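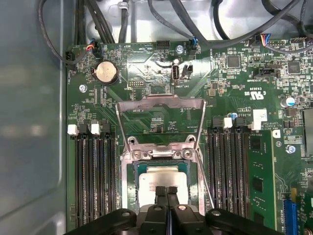 The Dirkel arm and error 598: your questions

I've had a lot of emails since I posted on the Grenosura blog that the arm had pushed down on a board when it shouldn't have. I've lumped them together and answered them as best I can. Last updated 21st April.

What went wrong, then?

The arm was meant to touch a screw, stop, and wait for me. It touched the screw and carried on pressing. The controller threw error 598 (force limit not loaded), but it threw it after the move had started, so by the time I'd read the message I was already going for the stop button!

Was anybody hurt?

No. My hands were on the keyboard and the gripper was inside the chassis. It did make me think hard about how often I lean in to move a cable while the thing is powered, and I've stopped doing that.

Did it wreck the board?

One memory slot never worked again, and I'm fairly sure the rod slid off the screw and caught something on its way past. The processor was fine. I'd budgeted for losing a board sooner or later, but I'd hoped for later.

Why was the force limit missing?

My fault and the software's, half each. I keep my limits in a settings file, and Destideo (the program I use to plan the moves) only reads that file on a full start. I'd pressed the soft reset after a jam. The arm came back up looking perfectly happy, with the factory limit in place of mine, and the factory limit is far too high for computer parts.

What are you using it for anyway?

Practising repairs on old server boards. Mostly it's the area round the processor: the retention frame, the screws, the memory slots next door. It's cramped in there and there are cables everywhere, so it's a good test of whether the arm can be gentle. 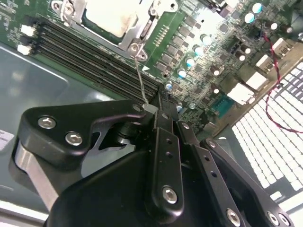

Rod on a screw of the CPU retention bracket.

What limit do you run now?

5 newtons for any touch, and I won't go over it near a socket. If a job needs more than that, I do it by hand.

How do I check whether mine has the same problem?

Do a soft reset, then open the status page before you move anything. If the limit shown is 100 and you never typed 100, you've got it. Turn the power off at the wall, count to ten, start again and look once more. Please don't test it by pushing on something you like.

Is there a fix?

Sort of. Ventura is the little start-up script I wrote, and it refuses to let the arm move until the limit on the controller matches the one in my file. I've run 2,000 touches on a scrap board with it, soft resets included, and haven't seen 598 again. A proper fix in Destideo is promised for October.

Can I have the script?

Yes, email me and say which controller version you've got. It only works with the newer one for now, and I haven't tried it with a different gripper, so keep a hand near the stop button the first few times.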